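4.3 Recording a wiping task at a sink

Read 4.1 (charging) and 4.2 (marker calibration) before this section. It covers the Stillomus hand-held gripper pair, build 2, used by one operator at a basin.

1. Fit the shoulder straps and adjust them so the head camera cable does not pull when you look down.

2. Check the printed markers on both gripper housings. Replace any marker that is creased, scratched or lifting at a corner.

3. Set the camera exposure by hand. Automatic exposure drifts over glossy white surfaces.

4. Hold both grippers in view of the camera and wait for the steady tone. Start the recording.

5. Pick up the tool by its handle with one gripper. Keep the other clear of the basin until it is needed.

6. Limit each take to 40 seconds. Stop, return the tool to its start position and repeat.

Note: The jaw motor is rated for 3,000 cycles. Enter the count in the workshop log.

Note: Takes with fewer than 400 tracked frames are rejected at import. Ljubica Halilović keeps the import script; send faults to her.

CAUTION: The housings are not sealed. Do not hold a gripper under a running tap.

Tool grip is set by jaw closure. Close the jaws until the handle no longer turns under light finger pressure, then stop; further closure bends the finger tips. With a squeegee-type tool, clamp the handle as with the blue one at the sink, so that the long bar can lie across the basin while the gripper stays above it. Keep the marker faces turned up towards the camera throughout the stroke.
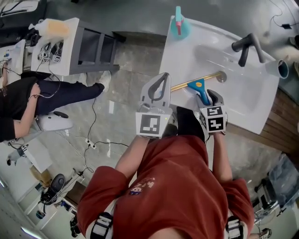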